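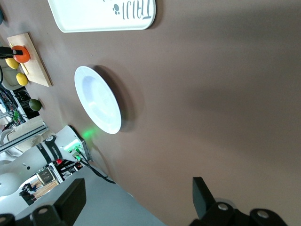

Week 4: Citrus, zest and the still life on your plate

Welcome back to the kitchen half of the Neretero course! Citrus is my favorite week by a mile, and I hope you'll go home smelling of it. Before anyone picks up a knife, get your fruit out where you can see it and compare. Lemons beside an orange one on a light wooden board make a very good start -- look at how different the yellows and oranges are, and then set a lime near them and look again. Color is the first thing we taste, and a plain white plate waiting nearby gives you somewhere to try things out.

Zest first, juice second. A whole fruit is firm and easy to hold, and a squeezed half is a misery on the grater. Take only the colored skin. The white pith underneath is bitter, and it will follow you all the way into the custard.

Quantities for the class batch (serves the whole bench):
Sugar, 400 g
Water, 900 ml
Zest and juice of your chosen citrus, to taste

Warm the sugar and water to 95 C, take the pan off the heat, and stir in the zest. Put the lid on and leave it alone while we do the plating exercise. Strain, add the juice a spoonful at a time, and keep tasting. People always stop too early!

Plating exercise

Use one piece of fruit and one round plate. Try it dead center, then a little to one side, and write down which you like better and why. A wide rim gives you a lot of quiet space to play with -- don't rush to fill it.
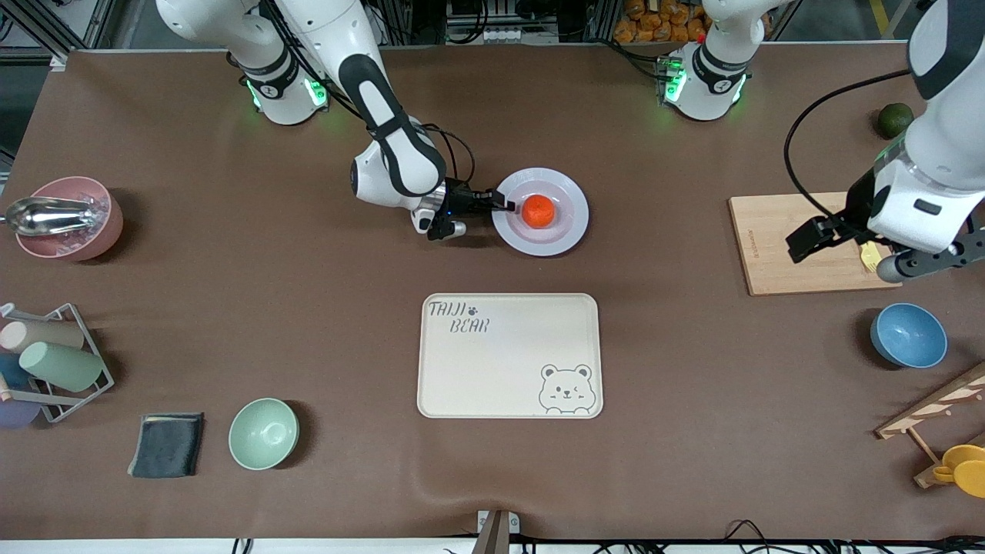 Fig. 2. Tangerine on a round plate, a little left of center.

For next time: read the Virág handout on salt and acid, and bring two citrus fruits you've never cooked with. The market in Erkthorpe has an amazing range in April, including some knobbly things I can't name yet.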